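Search this site... Search

Mending my own clothes, one year in

13/09/2020

5 min read
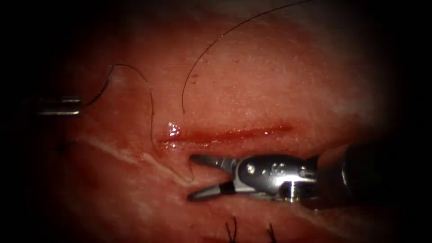 I started mending my own clothes last fall after a dry cleaner quoted me more to fix a coat lining than I had paid for the coat. I had sewn on buttons before and that was it. What I have learned since is mostly patience with small things. The length of a tear matters less than how its edges sit. A thin, slightly wavy cut like the red one in the photo, with its two sides lying close together, is the kind I hope for when I turn a sleeve inside out. A gap where cloth has worn away is a different job, and it took me months to stop treating the two the same.

The coat was first. It is a gray wool one from Lindqvist, and the lining had split under the left arm. I closed it with a ladder stitch I learned from a library book. The first attempt puckered and I pulled it out. The second was fine, though you can see it if you know where to look. I wore the coat all winter and the seam held.

After that I went through the closet and made a pile. It had 92 things in it, counting socks, and I wrote them all down in a notebook with what was wrong with each one. I don't recommend this. It made the job look enormous and I did nothing for three weeks. In the end I put most of it in a bag in the hall closet and kept out five pieces. When those were done I took out five more. I still work that way.

Thread was the next thing I got wrong. I had been using an old spool from my grandmother's tin, and it snapped whenever I pulled it tight. Old cotton does that. I bought a box of Laltex polyester in twelve colors and have used it for nearly everything since. It is a little shiny on plain cotton, so I use the dull side of the color range there, meaning I pick the shade just darker than the cloth. For wool I split strands off a skein of darning yarn.

Needles I bought in a pack of 100 from Litach, which was silly. I use maybe four of them. A medium sharp does most jobs, a long darner does socks, and the rest are still in the paper. A thimble I avoided for months and now wear every time.

Socks take the longest. I do them in the evening with the radio on. A heel is an hour if the hole is bigger than a quarter, and I know that makes no sense in money. I have started buying thicker socks, and I reinforce the heels before they wear through. You run a few rows of stitches across the inside while the knit is still sound. I wish I had done that from the beginning.

Jeans I do on the machine. It is a used Trarar that came without a manual, and the tension dial sticks between three and four. For a torn knee I put a patch on the inside and go back and forth over it until it feels firm. My first one was so stiff I couldn't kneel in it. Now I use lighter cloth for the patch, usually an old shirt, and leave more space between the rows.

Things I have given up on: anything with stretch in it, zippers in boots, and a raincoat whose coating was peeling. I also ruined a nice linen shirt by ironing a patch on too hot. It is now patches for other shirts.

The bag in the hall closet is about half empty. I want the sweaters finished by October, when it gets cold enough here to need them. There are three left, all with elbows gone, and I have yarn for two.

481 views
7 comments
Share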